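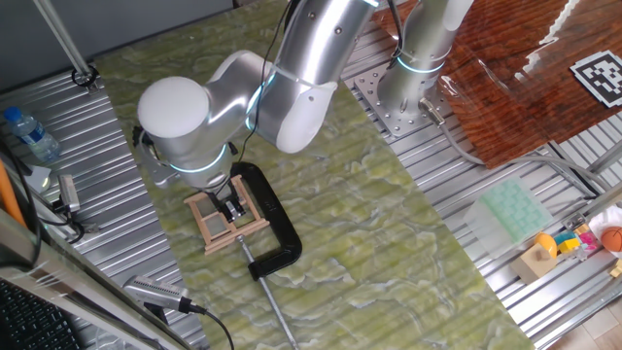
N.º 76, página 16

Dicas da oficina: dividir a bancada com um braço robótico

Quando o braço chegou à nossa oficina na Dunden, eu já tinha preparado a lista de queixas. Passados uns meses, confesso que sou a primeira a chegar para o ligar! Fazemos caixinhas e armações de madeira fina, peças leves que se partem só de olhar para elas, e o trabalho de bancada mudou bastante. Ficam os truques que fomos apanhando, para quem está agora a passar pelo mesmo.

O tampo

Gostamos de trabalhar sobre uma placa lisa pousada no alumínio canelado. As ripas finas assentam melhor e não ficam presas nos sulcos (quem já andou a pescar uma lasca com a ponta de um x-ato sabe do que falo). A nossa é verde marmoreada e a madeira clara destaca-se lindamente, o que também ajuda os olhos ao fim do dia. Limpem-na com um pano húmido bem torcido antes de cada turno. A cola seca sai com uma espátula de plástico, nunca de metal.

Grampos em C

Um grampo grande deitado na mesa ocupa muito mais espaço do que parece, por causa do fuso. Habituem-se a virar o fuso para o lado de quem está sentado, longe da base do braço. Uma armação pequena cabe dentro da abertura do grampo, e a pinça de dois dedos desce lá dentro por cima. Antes de arrancar, façam sempre uma passagem lenta, com a mão perto do botão de paragem. E uma gota de óleo na rosca em janeiro, outra antes do verão!

Pinça e madeira fina

Comecem com a força no mínimo e subam devagarinho. A Kalliopi Kourkoulas, que veio da secção de colagem, descobriu que as peças aguentam muito melhor quando são agarradas junto aos cantos, onde as ripas se apoiam umas nas outras. Desde que adotámos o método dela, o balde das sobras anda quase vazio. Ela agora afina os programas todos da linha Lastel e ensina os outros, e eu adoro ver alguém que passou anos a colar ripas a discutir trajetórias com o técnico da Dreltik.

Cabos

Prendam os cabos com fita de velcro e deixem folga junto às articulações. Braçadeiras de plástico apertadas, não: quando é preciso mudar alguma coisa, lá vem o alicate de corte, e um dia corta-se o que não se devia. Passem a mão por toda a extensão do cabo uma vez por semana, com tudo desligado, à procura de vincos.

Câmaras e marcadores

Se mexerem numa câmara, mesmo só um bocadinho, repitam a calibração. Nós marcamos a posição dos suportes com lápis de cera. Os marcadores quadrados a preto e branco querem-se bem planos e sem gordura de dedos. Cuidado com os reflexos nas superfícies envernizadas: às vezes basta rodar o candeeiro.

Água

Garrafas sempre com a tampa bem enroscada, e o café fica na copa. Sim, o café também.

E as pessoas?

Esta é a parte que mais me entusiasma. Éramos 4 na bancada e continuamos a ser 4. O que desapareceu foi a dor nos pulsos de repetir o mesmo gesto. Na encomenda Pan, de 794 peças, revezámo-nos entre programar, inspecionar e acabar à mão, e tivemos tempo para lixar as arestas como deve ser. Peçam formação para toda a gente logo de início, e guardem um caderno ao pé da máquina para apontar cada ajuste, com a data e as iniciais de quem o fez. O nosso já vai no segundo volume e tem cola na capa.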